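Dishwasher leaves grit on glasses, top rack only - hard water or something else?

Kitchen & Laundry > Appliances

kamelwood_kev
Ok so this has been going on since August. Glasses on the top rack come out with a sandy film, you can feel it with a thumb. Bottom rack fine, plates fine.

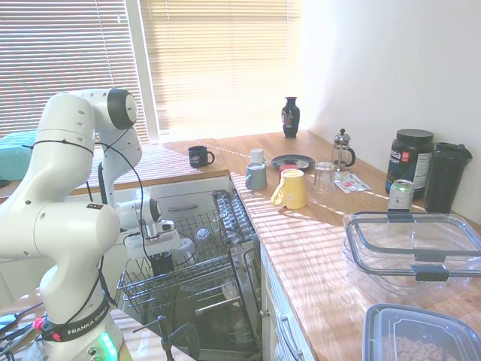
Tried so far: cleaned the filter twice, ran an empty cycle with vinegar in a bowl, switched from pods to powder and back to pods. Vinegar run helped for maybe three loads. Then right back to grit.

Water here is hard but it's been hard for the nine years we've lived here and never did this before. Machine is a Santoro, came with the house so no idea how old. No manual.

Anybody had this? Don't want to buy a new one if it's a ten dollar part.

pattycake_ohio
Spray arm. Always the spray arm. The upper one gets seeds and junk in the holes and then it doesn't spin right. Take it off and shake it, if it rattles theres your answer.

dunmore2182
Agree check the arm but gritty is not the same as cloudy. Cloudy = minerals. Gritty = food that's getting thrown back around, or powder that never dissolved. What temp is your hot water coming in at? Run the kitchen tap til it's hot before you start the machine. Takes a minute, costs nothing.

kamelwood_kev
Arm spins free by hand. Haven't taken it off, does it just pull down?? Don't want to snap it.

Haven't checked temp. Water heater is at the far end of the house so it does take forever to get hot at the sink.

pattycake_ohio
Usually a plastic nut in the middle, quarter turn. Some of them just pull. If it doesn't want to go don't force it, I cracked one on my old Iller and the replacement took three weeks to show up.

Octavio Villalba
Did appliance repair for a long time, mostly retired from it. Few things.

Spinning by hand tells you nothing. It needs to spin under pressure. Put the upper arm pointing straight front to back, start a cycle, stop it after five minutes, open the door slow. If the arm is still exactly where you left it, no pressure up there. Do it twice in case you got unlucky.

If no pressure: look at where the feed tube meets the rack at the back. On a lot of machines the rack has to seat against a port and when the rack wheels wear down it sits a hair low and half the water goes sideways. Bottom arm gets plenty, top gets a dribble. Matches what you're describing, bottom fine top bad.

Stop with the vinegar every week, it's not kind to the rubber.

gritty_kitty
vinegar is FINE, been doing it every sunday since forever on the same machine, never a leak. people repeat this stuff about rubber and I have never once seen a gasket that died of vinegar

Octavio Villalba
I have seen plenty. Once in a while, no problem. Every week for years, the door seal goes stiff. You may have a better seal than most.

gritty_kitty
or the seals you saw were just old

dunmore2182
Can we not do vinegar again, last thread was six pages

Elaheh Jalali
Had this exact thing! Sandy glasses, top only, drove me crazy, I was rewashing everything by hand before people came over. Mine was rinse aid. The dispenser cap was cracked so it was dumping the whole lot in the first two minutes and then nothing for the final rinse. Whatever was floating around dried right onto the glasses. New cap and it was gone in a couple loads.

Not saying that's yours but look at it, takes two seconds. Is the level dropping super fast?

kamelwood_kev
I uh. Have not filled the rinse aid in a long time. Years maybe. Didn't think it did anything

dunmore2182
lol

pattycake_ohio
It does something if your water is hard. Fill it. Still think its the arm though

Elaheh Jalali
Fill it and turn the dial up one notch from the middle, too high and you get blue streaks.

moss_and_tile
Different opinion, your machine is old and it's telling you. We fussed with ours all one winter, new arm, new filter, new hose, then the pump quit anyway. Put the money toward a new one. We got a Garnora and it's quiet enough that I open it mid cycle by accident.

dunmore2182
Terrible advice when he hasn't even taken the arm off yet. Step one costs zero dollars.

moss_and_tile
I said what worked for us. Parts and two service calls was more than half the price of the new machine. Just think about where you stop.

Octavio Villalba
Both fair. I'd put up to fifty dollars into a machine that age. Not a pump. If it needs a pump let it go.

Also what is the hardness number, not "hard". Your water company will tell you if you call, or get the paper strips.

kamelwood_kev
Ok update. Did the five minute thing. Arm had not moved. Did it again, moved maybe an inch.

Took the arm off (quarter turn, thank you patty). It rattled. Got out a chunk of what I think is eggshell, bunch of little gravel looking stuff, and a piece of label off a jar. Poked the holes with a toothpick and ran it under the tap backwards til it came clear.

Ran a load with rinse aid in and hot water going first. Glasses better. Not perfect, there's one at the back corner with some grit in the bottom ring, but way better.

Changed three things at once so I know, I know.

pattycake_ohio
ARM

Elaheh Jalali
Yay! Keep the rinse aid going though, it took mine a few loads.

Octavio Villalba
The gravel is scale breaking loose, your vinegar probably knocked some of it free and it went and sat in the arm. Expect more. Take the arm off again in two weeks and rinse it. And check the rack wheels while you're in there, an inch of movement is weak but that was with it clogged so try the test again now.

gritty_kitty
so the vinegar worked

Octavio Villalba
It moved the problem eight inches.

tub_ring_2099
Coming in with a question on the same thing, mine is gritty on top AND the silverware basket. Arm is clean, already checked. Would that be the filter or start a new thread?

dunmore2182
New thread, put the brand in the title. But look under the filter, not just at it. There's a cup shaped part under there that collects sludge and most people only rinse the screen.

kamelwood_kev
Redid the test with the clean arm, it had swung most of the way around to the side. Wheels look ok to me, one is a little flat. Leaving it for now. Will post again if the grit comes back, strips for the hardness are ordered.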